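Lost circulation at 46 m, water well, fractured limestone

mhamel
Posted Friday, 7:12
Hello all. We are drilling a water well near Lellton and since yesterday we lose all returns at 46 metres. The rock is limestone with open cracks. I have pumped two pills of the Farkier coarse fibre and each one held for less than an hour.

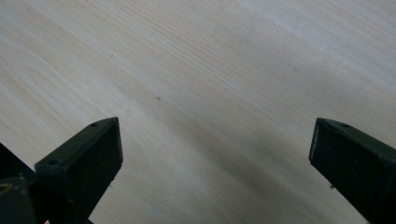 My next idea is a cement plug, but I fear to close the water zone for ever, and the client has already paid for 27 metres of screen. Has anybody used the Wikero swelling grains in such rock? Please write also how long you waited before you started the pump again.
Mathis Hamel

snaedis_v
Wikero works, but wait three hours at least. I would not put cement so near to the screen.

oldkelly
Disagree. Swelling grains wash away in open cracks. Cement it, drill through, done. I've done it for years.

snaedis_v
And how did you clean the cracks below afterwards? With cement you can't. Mathis, what is your pump rate?

mhamel
Too high, I think. The driller keeps the Pelkonen pump at full speed - I will ask him to go down by half before the next pill.

oldkelly
Fair enough, try that first. Still say you'll end up with cement.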